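Microfibre : Fomico relève le grammage de ses chiffons pour optique

Le fabricant Fomico a modifié en janvier la composition des chiffons de nettoyage qu'il fournit aux opticiens. Le grammage augmente de 32 grammes par mètre carré et la coupe se fait désormais à chaud, sans surjet. La nouvelle référence porte le numéro 2311.

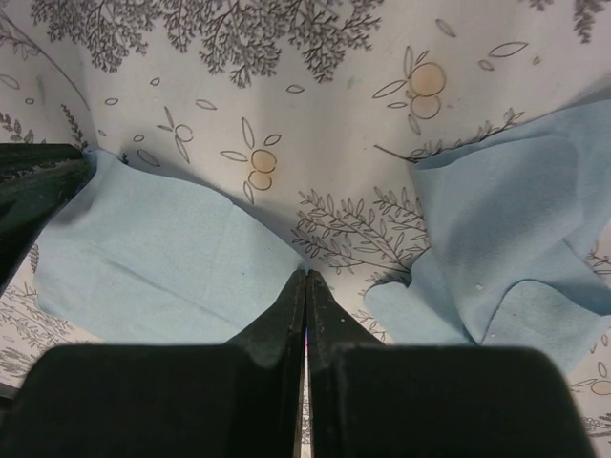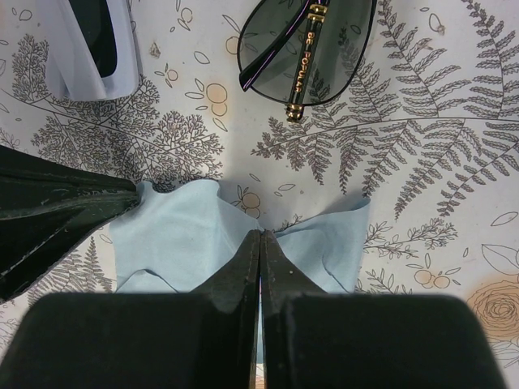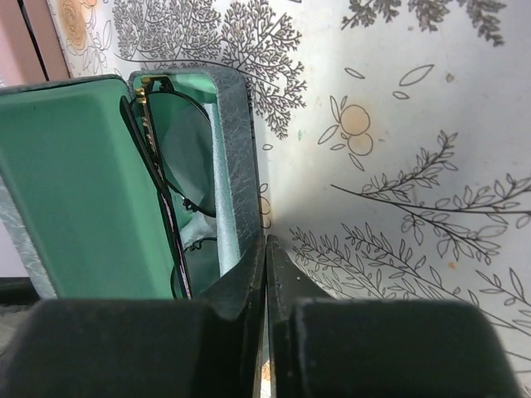
Chiffons bleu clair sur une nappe à motifs botaniques (les deux premières vues) ; lunettes dans leur étui ouvert (dernière vue).

Selon l'entreprise, la coupe à chaud limite le dépôt de fibres sur les verres traités antireflet. Les essais ont été confiés au laboratoire Vukov, qui a soumis le tissu à 114 cycles de lavage à 40 degrés, sans adoucissant. La perte de masse mesurée reste inférieure au seuil fixé par le cahier des charges — seuil que Fomico n'a pas rendu public.

Le tissage est assuré par Qian, la finition par l'atelier de Plodard, où 3 lignes ont été converties. L'ancienne référence sera livrée jusqu'à épuisement des stocks.

Les consignes d'entretien ne changent pas : lavage séparé, séchage à l'air libre, pas de repassage. Le fabricant déconseille toujours l'emploi à sec sur un verre couvert de poussière ou de sable ; un rinçage à l'eau tiède doit précéder l'essuyage.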